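Unit 7: Does the view on the wall do anything?

Reading for this week: the Grisidmont packet, pages 90 to 115. Skip the foreword, which is mostly sales talk.

Last time we looked at paint color. This week it's the claim that a nature picture in a windowless room makes people calmer. You will meet it in every brochure for office decor, usually with a percentage next to it. Ask where the percentage comes from. In the Skiston handout it comes from a survey of 14 office workers, all of whom had picked the pictures themselves. I wouldn't buy a chair on that evidence.

Problems to keep in mind:

People asked "do you feel calmer?" tend to say yes.
The rooms were often cleaned and repainted the same week the pictures went up.
Few of the studies compare a landscape with some other picture, or with a clock.

The word "nature" is also doing a lot of work. A beach, a forest and a dry mountain range get counted as one thing. Would you expect a hazy sky over brown rock, hung on green brick, to act on people the way a pond does? Maybe. The packet never tests it. 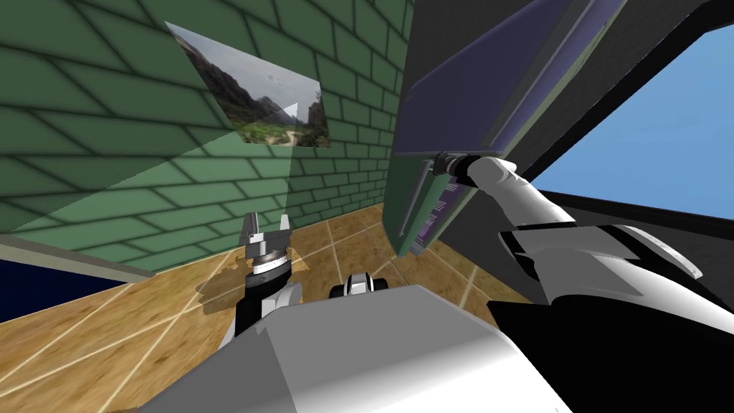 A reader of last year's notes wrote in to say that I was being unfair, that patients in the Filtunby waiting room did complain less after the landscapes went up, and that complaints are at least a hard number. Fair enough. But Filtunby also shortened its waiting times that May, and the report gives this one line in a footnote.

For next class: take the Jansen summary and mark each sentence as measured, guessed or hoped. Bring the marked copy. Half a page on the worst sentence, typed.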